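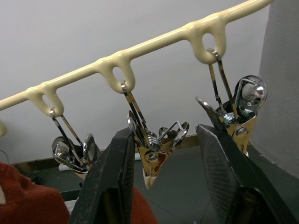
The clip rail, finally

Search this blog
Type and press enter

Quick one tonight, the soup is on and I've got maybe half an hour before it needs me. But a couple of you asked about the clip rail after I mentioned it in the laundry closet post and then I never wrote it up. So. The clip rail.

Background for anyone new. We live in the upstairs half of a house on Parell Street, no yard, one balcony the width of a bath towel, and a laundry closet that is really a hallway with a door on it. Big things go in the dryer. Small things used to go everywhere. Socks on the radiator. Dish cloths over the oven handle. Swim stuff on the shower rod dripping on whoever was brushing their teeth. I tried the folding floor rack, twice, and both times it ended up being a thing I climbed over with a basket and swore at.

What I wanted was something up high that held small things by the corner. That's it. That was the whole plan.

Where it came from

Malsha Jayasinghe had one. I was at her place picking up the kids' boots and it was just there over the tub, baby hats all in a row, and I stood and stared at it like it was a painting. She said her mother brought it over and she had no idea where from. Helpful.

So I went looking. Ondside had the plastic kind with the plastic pegs, and I've had the plastic kind. They go chalky and snap and then you have a peg foot in your hand and the sock is behind the washer. Passed. Found mine at Trultden in the end, bottom shelf, in with the closet stuff, nothing to do with laundry at all. Cream coated rail, loops on the underside, metal clips hanging off the loops. It cost a bit more than I wanted to pay and I bought it anyway.

The clips

OK so this is the part I have opinions about.

They're spring clips, proper ones, with a coil at the hinge. Chrome wire arms up top that go through the loops, and then those brassy jaws that come down to a point. The first time I squeezed one I thought oh, no, that's going to be too stiff for my hands by the end of a basket. It was, a bit. They've eased off since or I've gotten stronger.

Good: they hang onto a wet wool sock. Wet wool is heavy! My old pegs would slide right off the cuff and there'd be a thump at eleven at night. No thumps so far.

Good: each one swings by itself. So you can turn a sock sideways and fit the next one in closer, and nothing's stuck facing the same way. I didn't know I cared about that untill I had it.

Less good: narrow jaws leave a pinch mark. Doesn't matter on a sock. Matters on a thin T-shirt shoulder, and matters a lot on the silky pillowcase, which now has two little dents in it that I think are permanent. Clip along a hem or a seam. Or fold a scrap of cotton over the edge first and clip that, if it's something you like.

Less good: they tangle if you take the thing down and carry it. All those wires hook on to each other and you spend a minute picking them apart, muttering. I just leave it up now.

Coating

The cream part is smooth and a little lumpy, like it got dipped. Malsha's is the same. I was worried the lumps meant it would crack but nothing yet, and I went over it pretty hard with a fingernail. The shine means dust wipes off in one go with a damp cloth. Do the inside of the loops too, lint gets in where the wire sits. I use the end of an old toothbrush.

What I would watch for is the places where metal rubs on coating. If that wears through you'll get rust, and rust on a white sock is forever. I look at the loops when I wipe it. Everything fine as of this morning.

Hanging it

This took longer than it should have. I bought two hooks from the hardware place by the Talukder building (the one with the good key guy) and put them into what I thought was a stud. Wasn't a stud. Came down in the night with all of the swim things on it, plaster dust in everything, had to wash the lot again.

Selvaraj Gunawardena from downstairs came up with his stud finder, found the stud in four seconds, a hand's width to the left. He also told me to drill a small hole first so the hook goes in straight. I'd been just leaning on it. So:

Find the stud. Really find it.
Small hole first.
Screw the hook in until there's no thread showing.
Hang on it with your hand before you hang laundry on it.
Then check the door still opens. Mine did, by a whisker.

Height: I went for as high as I can reach flat footed. Selvaraj said go higher for the air, warm air's up there, and he's right, but I know me and if there is a stool involved it won't happen. Leave a gap from the wall too. First go I had it so close that everything on the back side touched paint and stayed damp.

What goes on it

Socks, by the cuff, one to a clip. You can do a pair on one clip if they're thin, but the inside faces dry slow and then you're feeling each one like a melon at the store.

Dish cloths by one corner, not two. Takes less room and the water runs to the bottom point.

Gloves by the fingertip. Cuff down. Looks a bit spooky in the half dark, works great.

Swim stuff by the strap.

Mesh produce bags, the reusable ones, they dry in about no time.

Bras by the band in the middle, never by the strap or you'll have one strap longer than the other. Ask me how I know.

NOT towels. I tried a hand towel on two clips and the whole thing sagged to one side and I lost my nerve.

The order I do it in, and I know this is fussy: heavy ones at the ends near the hooks, light ones in the middle. Keeps the thing level. The kids don't do this. The kids put everything at one end, the end nearest the door, and then it hangs at a slant and I go and fix it. One day I'll stop fixing it.

Timing

Thin cotton hung after supper is dry by breakfast if the closet door's open. With the door shut, no chance. Wool takes nearly 8 hours longer than I think it will, every time, so if somebody needs the hiking socks for a morning I'm hanging them at lunch the day before. In December with the heat on everything goes quicker and everything comes down a bit crunchy. Give it a shake.

I tried a little fan as well. Clipped to the shelf, pointed up. Worked fine, made the clips tick against each other all evening, and it drove me up the wall. Fan's gone.

Other uses, since it's there

Seed packets in spring, while I'm sorting out what's what. Paper masks the kids painted. Dried chili peppers one time, by the stems, though then I had to wipe every set of jaws before the next load of underwear. Learned that one the right way round, thank goodness.

Malsha takes a couple of clips off hers and uses them on bags of rice. I tried it and they do close a bag well, but then I was short when laundry day came. I'd pay for a bag of spares. Trultden doesn't sell spares. I asked. I got a look.

Still to do

Something under it for drips. Right now it's an old bath mat, which I then have to dry, on what, exactly. Thinking a boot tray. If anybody has a boot tray that's long and skinny and not ugly, please put it in the comments.

Also a basket for the odd socks. I've got 5 that have no partner at all and I keep hanging them up, drying them, taking them down, putting them back in the drawer. Wash after wash.

And I want to do the shelf above, the one with the detergent and the box of lightbulbs that fit nothing we own. Seperate post. Might be a while.

Soup's boiling over, got to go.

Filed under: laundry closet, small spaces

Recent posts
The laundry closet, part one
Boots in a hallway with no room for boots
I descaled the kettle and now I'm descaling everything
Dish cloths, which ones lasted
A shelf that leans (still leaning)

Contact | Copyright, all words mine, please ask before borrowing | Back to top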